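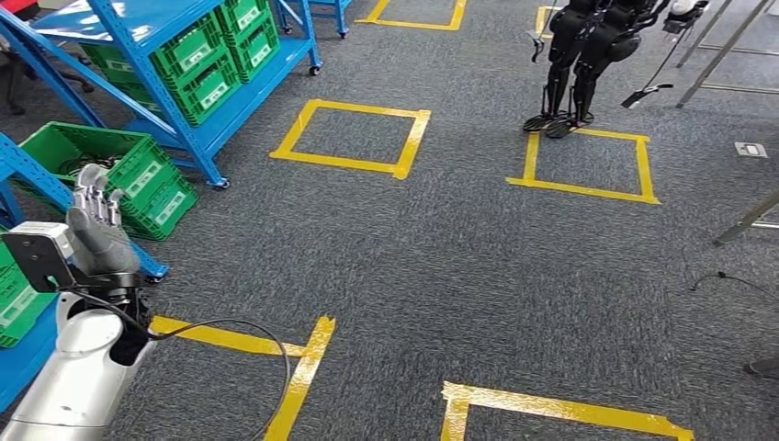 OPINION | STORAGE AND LAYOUT

Mark the floor first, then buy the racks
By Benjamín Montecinos

Most small workshops spend their storage budget in the wrong order. The racks come first, then the bins, then the labels. Floor marking is left to whoever finds a roll of tape in a drawer. I would reverse the list.

A rectangle of yellow tape on grey carpet costs almost nothing and settles one question: what is allowed to stand in this spot. A rack cannot settle that. A rack on casters is worse, as it will drift toward whichever wall has the most room. I like mobile racks and have specified plenty of them, but a mobile rack with no marked home is just a slow obstruction.

The usual objection is that tape on carpet lifts. It does, mainly at the corners. Overlap the ends, press them down with a hard roller and accept that the tape is a consumable. At the Mansilla parts room we replaced it every June and the work was finished before lunch. Painted lines last longer on concrete, but they also make people reluctant to change a bad layout. I would take tape over paint in any room less than two years old.

A skewed rectangle is not worth fixing. I have watched grown adults pull up sound tape over a few degrees of error. If the item fits and the walkway stays clear, leave it alone.

Cables are a different matter. A cable lying loose across a marked square defeats the marking, and coiling spare leads into a crate is only half an answer. The crate needs a label that says what is in it. White label plates are moulded or clipped onto most ventilated crates now, and in the rooms I visit a good share of them are blank.

On shelving, my preference is slotted steel with fewer levels than the supplier suggests. Zixuan Fu, who laid out the Brunent store, argues for tight spacing, with the crate rims just under the next shelf up. Her case is density. Mine is that a crate you must pull halfway out before you can see into it gets treated as a drawer, and then as a bin. We have disagreed on this through 6 layouts and I don't expect either of us to move.
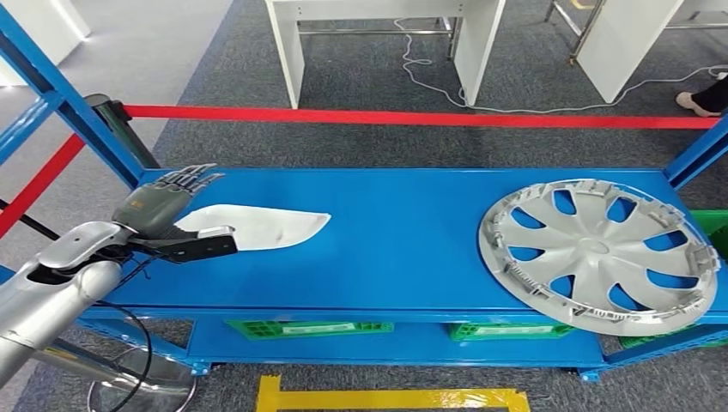

Blue racking with a silver hubcap and a white trim piece at the upper level, green crates on the level below.

Large, light, awkward parts belong on the open top surface. A hubcap has clips and tabs around its rim, and stacking it in a crate with others puts load on exactly those features. Thin curved trim has the same problem at its narrow end. Lay each part flat, on its own, with the whole outline supported. If the rim hangs over the front edge, the shelf is too shallow for the part or the part is too far forward. Check which before ordering deeper shelves.

Colour deserves less attention than it gets. Blue racks, green crates and yellow tape are easy to tell apart, and that is enough. The Clustent guide we were handed at Mansilla ran to 78 pages and gave a full chapter to colour coding. Walkway width got a paragraph.

My order of spending, then, is tape, labels, crates, racks. Live with the tape for a month before signing for any steel. Moving a line takes a few minutes, and a loaded rack takes two people and most of an afternoon.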